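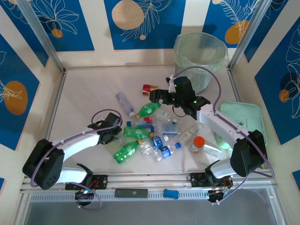 How to Sort Household Recycling Before It Goes Out

Most of the work in recycling at home happens before anything reaches the cart. If you set up a sorting spot once and keep to the same few steps, it takes a couple of minutes a day. The steps below are the ones we use in our house and the ones I taught at the Dellville adult education class in June. Rules differ from town to town, so check yours first.

What you need

A list of what your hauler accepts
2 bins, one for paper and one for containers
A bag or box for deposit bottles, if your state has a deposit
A marker and masking tape
A dish brush or an old rubber spatula

Step 1. Get the current list

Go to your city or hauler's website and look for the accepted materials page. Print it and tape it inside a cabinet door. If you can't find it, call. Ask whether paper and containers go in together or apart, whether glass is taken at the curb, and whether caps stay on. Those three questions settle most arguments at the sink.

Don't rely on the list from the last place you lived. Bernice Owusu moved here from Ghanem, where cartons were taken, and kept putting them out for months before she got a tag on her cart.

Step 2. Pick the spot

Put the bins where the trash already is. A bin in the garage sounds fine until it's raining. Under the sink works if there's room, and so does the end of a counter or the bottom of a pantry. Label the bins with tape on the front and on the lid. Write what goes in, in plain words: CANS, BOTTLES, JARS. "Containers" means different things to different people.

Step 3. Empty and rinse

Leftover liquid is the main thing that spoils a load of paper. Pour out what's left, add a little water, shake, and pour again. You don't need soap. Scrape peanut butter and mayonnaise jars with the spatula first, then swish them with used dishwater. Let everything drain upside down on the rack for a while before it goes in the bin.

Cans need only a quick rinse. Push the loose lid of a food can down inside and pinch the top of the can partly shut so the lid stays put. 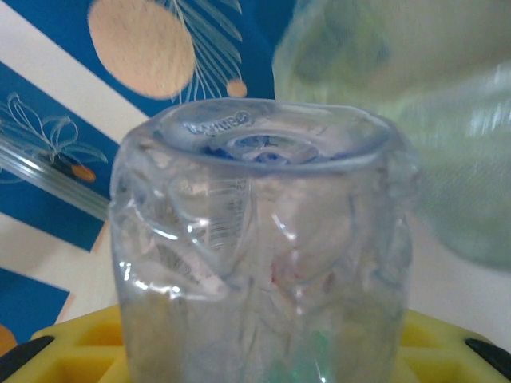
Plastics are where people slow down, and the resin number is only part of the answer. The number inside the triangle tells you what kind of plastic it is. It doesn't tell you whether your town takes it. Many programs go by shape now and ask for bottles, jugs and tubs, whatever the number. If you do need to read a marking, turn the item over and tilt it toward a window. Raised lettering on a clear bottle is hard to make out where the plastic curves, like the short line along the base of this one, and it may be a maker's mark with no bearing on sorting. If you still can't read it, go by the shape and your printed list.

Step 4. Decide about caps and labels

Older instructions say to take caps off. Many newer ones say to empty the bottle and screw the cap back on, as small loose caps fall through the sorting screens. Follow your own list here. Paper and film labels can normally stay. Full shrink sleeves, the kind that cover a bottle from top to bottom, are worth peeling off if your list mentions them.

Pumps and trigger sprayers are usually trash. I had a bottle of Zulemik kitchen spray with a pump that wouldn't come loose, so I ran the neck under hot water and it gave.

Step 5. Flatten the right things

Flatten cardboard. Cut down big boxes so they lie loose in the cart and don't wedge at the bottom. For bottles, ask. Some plants would like them left in shape so the machines don't mistake them for paper. If yours allows crushing, squeeze from the sides and leave some thickness to the bottle.

Deposit bottles are a separate case. The return machine has to read the bar code, so leave the label on and don't crush them at all.

Step 6. Keep these out

Plastic bags and wrap (take them to a store drop-off)
Garden hose, cords and string lights
Batteries of any kind
Greasy pizza box bottoms - tear off the clean lid and recycle that
Drinking glasses, mirrors and ovenware
Anything bagged up, unless your hauler asks for bags
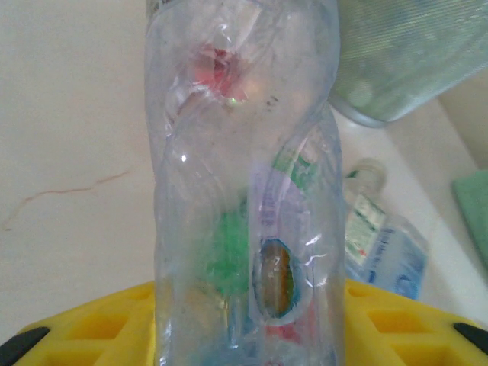 Dellville, 9/15/20

Several readers wrote in after the first version of this page, and I've added their questions with short replies.

Hemi Costigan asked if a dented bottle is still worth putting in. Yes. Dents and creases don't matter for curbside pickup. What matters is that it's empty.

Dzifa Nutsugah runs a lunch counter in Skatano and wanted to know how this works with more volume. Her bins fill by noon. I suggested one rinse tub, changed twice a shift, and a rolling cart with the bins on it. She now ties a 50-gallon liner inside the container bin, carries it out and tips it loose into the dumpster. The liner gets reused until it tears.

Augustina Adjei asked about shredded paper. Our plant doesn't want it loose. Some take it in a stapled paper bag, and it also does well in a compost pile mixed with grass clippings.

If your town changes its list, replace the sheet on the cabinet door the same day and throw the old one in the paper bin.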